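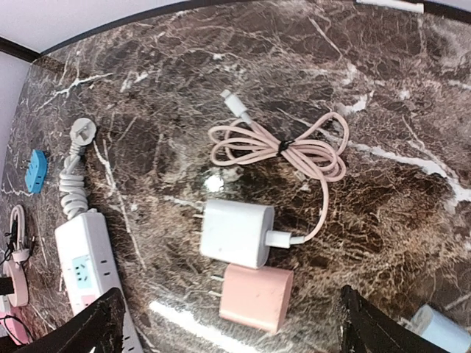 Kivlow 农机销售服务中心开放日参观记录

十二月的开放日安排在经销商的淡季,上午九点开始登记,下午四点结束。Kivlow 的服务中心位于县道旁,前院为整机展示区,后侧是维修车间和配件库。本次参观的目的有两项:了解电动小型机具的供货情况,以及核实现有拖拉机和打捆机的冬季保养流程。以下按参观顺序记录。

一、登记与场地

登记处设在配件柜台,填写单位、经营面积和现有机型后领取参观牌。院内路面为混凝土,坡度朝向西侧排水沟,清洗区单独设隔油池。展示机械全部停放在划线区内,钥匙由销售人员统一保管,需要启动时登记编号。

整机展示区按用途分为三块:牵引动力、饲草收获、播种与植保。现场没有大型联合收割机,工作人员解释收割机集中存放在另一处库房,春季前才转运过来。对于主要想看收割机的来访者,这一点应当提前在通知里写明。

二、维修车间

车间设有四个工位,其中两个带地沟,一个配有龙门吊。参观时一号工位正在拆检一台拖拉机的前桥,三号工位上是一台圆捆机,皮带已全部取下。

车间主管 Mingxuan Ren 介绍了冬检的组织方式。车辆进场后先做整机清洗,再进行带负荷的液压测试,然后出具检查单。检查单分为必须更换、建议更换和继续观察三级,由机主签字后才开始拆装。检查单上的每一项都对应零件号和工时,机主可以逐项取消。

圆捆机的检查重点如下:

皮带接头的磨损和各皮带之间的长度差。长度差超出手册规定时,成捆密度不均,皮带会向一侧跑偏。
捡拾器弹齿及凸轮滚子。滚子的径向间隙用手即可感觉,出现明显晃动应成组更换。
主传动链条的伸长量和自动润滑管路的出油情况。
网绳装置的刀片、制动片和计数传感器。

Ren 提到,送检的打捆机中最常见的问题是润滑管路堵塞。油刷被草屑和干油封住后,链条从外侧看仍然有油,内侧销轴却已经干磨。车间的做法是把每根支管从分配块上拆下,手动泵油,逐根确认出油后再装回。这个工序费时不多,自己在场院里也能做。

冬检的报名从十一月开始,一月底截止。参加冬检的机器在春季作业期内发生故障时,上门服务优先排队。优先只涉及顺序,不减免工时费,合同文本里写得比较清楚。

三、机油与滤芯

车间隔壁的油料间存放发动机油、传动液压两用油和齿轮油,桶装与散装并存。散装油由计量枪加注,加注量自动记入工单。

有来访者问能否延长换油周期。Ren 的答复是,保修期内按手册执行;保修期外可以送油样检测,以检测结果为依据。中心提供取样瓶和寄送服务,报告返回后由车间解释各项指标。取样必须在机器热机停车后进行,取样点在油位中部,避免从放油口取最初流出的油。硅含量偏高通常指向进气系统密封不良,应先检查空滤座圈和进气软管卡箍,然后再考虑换油。

关于空气滤芯,车间不建议用压缩空气反复吹扫。吹扫压力过高会造成滤纸微小破损,肉眼难以发现。主滤芯按堵塞指示更换,安全滤芯每更换三次主滤芯时同步更换,不清洗。

四、配件库

配件库为两层货架,底层放置重件和整箱滤芯,上层为小件抽屉。常备零件编号超过 2,000 个,查询终端与工厂库存联网。缺货件下单后,一般第二个工作日到达;产自海外的老机型零件时间较长,需要单独询价。

库房的存货策略按作业季调整。十二月以冬检消耗件为主,三月起增加播种机排种盘、开沟圆盘和轴承,五月增加割草机刀片和打捆机网绳。配件员展示了上一年度的出库曲线,割草机刀片的峰值出现在第一茬收割开始后的第二周,比实际需求集中期略晚。他认为多数用户在开割之前没有检查刀片库存,第一周用完手头存货后才来补。

在柜台上对两种割草机刀片做了比较。原厂件与 Sorno 品牌的替代件外形一致,安装孔径相同,厚度的标称值也相同。替代件的价格低一些,配件员没有给出寿命数据。拟在春季各购一盒,装在同一台割草机的左右两侧,记录更换时的作业面积。

五、电动小型机具

展示区东侧设有 Zidine 的电动机具展位,包括手推式喂料车、料槽清扫机和一台小型铰接装载机。装载机额定举升质量 800 千克,整机宽度可以通过旧式牛舍的通道门,实际操作时转弯半径较小,回正需要适应。

试驾在清洗区旁的空地进行,路线包括一段坡道和一个直角弯。记录如下:

起步平顺,低速时油门行程偏短,细微动作不易控制。
铲斗的翻转速度在满载和空载时差别不大。
驾驶座高度合适,右侧后方视野受立柱遮挡。
坡道上松开踏板后车辆自动驻停,无后溜。

电池容量与充电时间的说明牌只给出了实验室条件下的数据。向展位人员询问低温下的续航,回答是冬季会有下降,具体幅度取决于停放温度,建议停在室内并在收工后立即充电。对于早晚各喂一次的牧场,两次作业之间有足够的补电时间。若白天还要承担清粪,则需核算单日总作业时间。

供电条件是另一个需要核实的问题。老牛舍的线路多为照明和挤奶设备预留,增加充电负荷前应由电工测量干线余量。充电点应避开铡草和拌料区域,粉尘和湿气都会影响插接件寿命。展位没有提供现场勘察服务,仅提供一份电气要求清单。

六、导航与作业记录

午后在会议室有一场关于导航终端的讲解,时长四十分钟。讲解内容为 Dong 终端的基准线管理、地头自动转弯和作业记录导出。终端可以读取现有的地块边界文件,格式转换由服务中心完成,每户第一次免费。

讲解人重点说明了基准线漂移的处理。同一地块在不同季节使用不同等级的差分信号时,基准线会出现横向偏差,行间中耕作业对此最为敏感。做法是在播种和中耕两个环节使用相同等级的信号,并在地头设固定参照点,每次进地前停车校核一次。

有来访者提出,两台不同品牌的拖拉机之间能否共享基准线。讲解人回答可以导出后再导入,但机具偏移量必须分别设定,不能随基准线一起复制。上一季有用户漏了这一步,播种机与中耕机错开半行,作业到第三趟才发现。

作业记录可导出为表格,字段包括地块名、作业时间、面积、平均速度和油耗。油耗数据来自发动机控制器,与加油枪计量值会有差异,用于同机不同地块之间的比较较为可靠,用于成本核算时应以加油量为准。

七、费用与手续

冬检的基本检查费按机型收取。中型拖拉机报价 538 元,包含清洗、液压测试、电瓶负荷测试和检查单,不含滤芯和油料。圆捆机另行报价,视链条和皮带的拆卸量而定。签订维修合同的用户可以在合同期 12 个月内再做一次季中检查,项目少于冬检,不含清洗。

运输可由中心安排平板车,按里程计费,需提前预约。自行开到中心的拖拉机应拆除前配重架和后悬挂机具,车间不提供机具存放。

八、后续事项

给拖拉机和圆捆机各报一次冬检,进场时间定在一月上旬,进场前自行完成圆捆机支管的出油检查并记录结果。

向 Zidine 展位索取装载机的电气要求清单,交电工核对牛舍干线。

春季购入两种割草机刀片,按第四节的方法做对比。

整理现有地块边界文件,删除重名地块后送中心转换格式。

开放日的停车区在院外北侧,带拖车的车辆请从西门进入,东门限高。午餐在车间旁的棚内供应,凭参观牌领取。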